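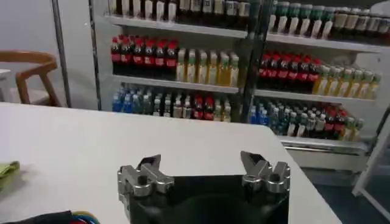

The start view check takes longer than the rest of the setup put together, one site wrote back after the January release, and could it please be made optional. It can't be skipped in this version, but it is shorter. Sites that have already run Section 3 under the old release should run it again from step 1, as the stored views from the old release will not load.

3. Setting the start view

Revised August 1, 2018

3.1 What this section covers

The Cetley method compares the wrist camera's view at the start of each run with a set of stored views, and uses the closest matches to correct the first part of the arm's motion. The stored views have to be recorded at your own site. Views copied from another site give poor matches, even when the shelves and products are the same.

You will need:

The arm, powered and homed (Section 2)
The wrist camera, focused and locked
The table and both shelving units in their final positions
Stocked shelves
The Cetley software, with the Vuvley recorder installed

3.2 Preparing the area

1. Place the arm so that the wrist camera looks across the table toward the shelves. Both units should be in view, with the upright between them clear of the fingers.

2. Stock the shelves in rows, one product to a row where space allows. Cola and juice may share a level. Push rows together so that the labels face the table.

3. Clear the middle of the table. Items near the edge, such as a folded cloth, may stay if they will also be there during the test runs. Do not move them between recording and testing.

4. Check the cables. No cable should cross the space between the fingers at any point in the arm's travel.

5. Set the room lights as they will be for testing. Close blinds if daylight reaches the metal parts of the fingers.

Note: Chairs and stools behind the table do not need to be removed. The matcher gives little weight to the background on the wall side. If a chair is moved a long way after recording, run the check in 3.4 again.

CAUTION: Keep hands off the table while the arm is enabled. The recorder moves the wrist between views without a warning tone.

3.3 Recording the stored views

1. Open the fingers fully. The two jaw tips must both be visible low in the view, with the gap between them open. A half-closed hand is the most common cause of a failed check.

2. In the recorder, choose New Set and enter a name. Use letters and numbers only.

3. Choose Start. The wrist moves to the first position and stops.

4. Wait 15 seconds for the exposure to settle, then choose Lock Exposure. Leave it locked until the set is finished.

5. Choose Record. The recorder steps through 362 wrist positions and stores one view at each.

6. When recording ends, look through the contact sheet. Delete any view that is blurred or has a person in it. The recorder will offer to take deleted views again. Accept.

7. Choose Save Set. Do not close the window until the file size is shown.

Note: If the arm stops partway, choose Resume. Choosing Start again erases the set.

3.4 Checking the set

1. Return the wrist to the start position with the fingers open.

2. Choose Check. The screen shows the live view next to its nearest stored view, with a match score below.

3. If the score is green, go on to Section 4.

4. If the score is amber, compare the far edge of the table in the two views. A shift there usually means the table or the camera mount has moved. Tighten the mount, square the table, and check again.

5. If the score is red, look at the bottle rows. Restocking in a different order will cause a red score. Put the rows back as they were recorded, or record a new set.

CAUTION: Do not lower the match threshold to get past an amber score. The arm will run, but the correction may carry the fingers into the front lip of a shelf board.

3.5 Results with this method

The Waweru group tested the method on bottle picking at the Plimitstead site. The full test had 2861 runs, split between runs with the correction on and runs with it off. Of the runs with the correction off, 702 were stopped by the operator before the fingers reached the shelf. Stops of this kind were less frequent with the correction on, and most of the gain came from the middle level, where tall bottles stand close together.

The lowest level showed little change. Small bottles there are partly hidden by the table edge from some wrist positions, and the nearest stored view was often one taken from the wrong side. Sites that work mainly on the lowest level should record a second set with the wrist raised (Section 5.2).

No test was made with empty rows. Performance as a shelf sells down is not known.

3.6 When to record again

Record a new set after any of the following:

The wrist camera is removed or refocused
The finger assemblies are replaced
Either shelving unit is moved
A product is changed for one with a different cap or label color

Taking a few bottles from a row does not call for a new set. Run the check in 3.4 and follow the score.

Old sets can be kept. Rename them with the suffix _old so the matcher does not load them at startup.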